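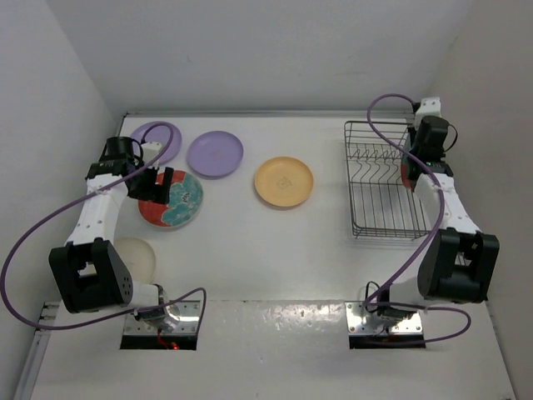

Stolta Housewares, Kitchen and Table Team

News > Press Releases > Kitchen and Table

FOR IMMEDIATE RELEASE
2 Jul 2001

Stolta brings mix-and-match plates to all 53 stores

I've been buying plates for Stolta for nine years, and I have never once managed to keep a full matching set at home. Somebody drops one, the pattern gets discontinued, and there you are with seven of something and a guest on the way! So I'm very happy to tell you that our new open-stock plate range, Plestier, goes on sale this week in every one of our 53 stores.

Open stock just means you buy plates one at a time, in whatever colors you like. A plain lavender plate can sit next to a red and blue patterned one and they look like old friends (I tried this on my mother, who is a strict matcher, and she took four home). There are 12 designs to start with, all round, and all of them go in an ordinary wire dish rack. We checked that one a lot, because my pet peeve is a plate that leans out of the rack and dribbles on the counter.

The designs come from the Jirnetti studio, who sent us 56 drawings back in May. Getting down to 12 took two long lunches and some sulking, mostly mine. The one I fought hardest for has a thin green line that wobbles a little on its way around the rim, and I already own three.

Broken a plate? Come in and buy one plate. We plan to keep every design on the shelf through next year, and your local store can order any color it has run out of.

Store managers have the price list now. Editors who would like sample plates can write to me at the Stolta main office, and please say which colors you want, or I'll pick for you.

Ratih Tarigan
Buyer, Kitchen and Table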